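초등 3학년 계정 보안 타래, 시작합니다. 커피 필수.

1/ 딸이 Fleltelar라는 게임에 가입하겠다고 해서 약관을 열었다. 392줄. 아이는 이미 "동의"를 누르고 캐릭터 머리색을 고르는 중이었다.

2/ 비밀번호는 직접 정하게 했다. 강아지 이름. 강아지 이름은 프로필 소개란에도 적혀 있었다. 강아지만 해킹당한 줄 모르고 잔다.

3/ 보안 질문은 "가장 친한 친구는?"이었다. 답이 8월에만 세 번 바뀌어서 계정이 두 번 잠겼다. 의외로 강력한 보안이다.

4/ Stevis 가족 관리 앱을 깔았다. 첫날 알림 141개. 그중 36개는 내가 휴대폰을 너무 오래 본다는 내용이었다. 맞는 말이라 껐다.

5/ 채팅에 모르는 사람이 "몇 살이야?"라고 물었단다. 딸의 대답은 "300살." 칭찬해 주고 나서 그 사람을 차단하고 신고하는 법을 같이 해 봤다. 여기서는 농담 안 한다. 채팅은 친구만 되게 바꿔 두시길. 설정 > 개인정보 > 대화 상대.

6/ 2단계 인증 코드는 내 폰으로 온다. 덕분에 나는 회의 중에도 여섯 자리 숫자를 불러 주는 사람이 되었다. 직함에 넣어 달라고 할 생각이다.

7/ 아이 폰은 밤 9시부터 부엌에서 충전한다. 어른 폰도 같이 두기로 했는데 위반자는 현재까지 나뿐이다.
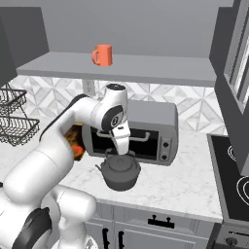

8/ 위치 공유는 껐다. 사진 올릴 때 교복, 학교 이름, 아파트 동호수 안 나오게 하는 것도 정했다. 딸이 내 옛날 게시물을 뒤져서 위반 사례를 찾아왔다. 전부 삭제 중.

9/ 새 비밀번호는 나한테만 알려 주기로 했는데 할머니도 알고 계신다. 할머니 비밀번호는 온 동네가 안다. 다음 타래는 할머니 편.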